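Food Waste in the Kanagaratnam Dining Hall
Final report, 24 December 2018

1. Background
Our group looked at how much edible food is thrown away after lunch at Kanagaratnam. The hall switched to set portions in May, and we wanted to know if students were leaving more on their plates. We compared two lunch lines, Serkum (set portions) and Funurow (self-serve).

2. Method
We handed out 500 paper surveys and got 414 back. Scraps from each line went into separate bins, which were weighed after lunch closed - first the full bin, then the empty one. Peels, cores and bones were sorted out before weighing. 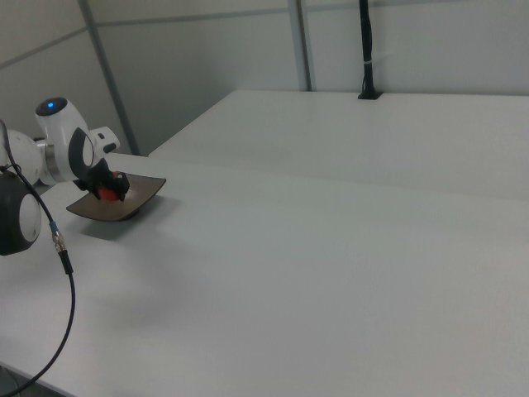 Napkins were a problem in the first week because they soaked up soup and added weight. After that we pulled them out by hand. The first week is left out of the results.

3. Results
Serkum produced more waste per student than Funurow. Most of it was rice and cooked vegetables. Whole fruit was also thrown out, mainly by students who said they had no time to finish it.

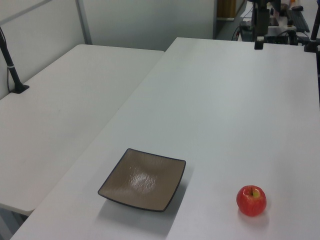

One survey reply from the Serkum line said that smaller portions would be fine as long as people could go back for seconds without standing in line again. Several others asked for the same thing.

4. Limits
We only covered lunch, and the two lines did not always serve the same main dish.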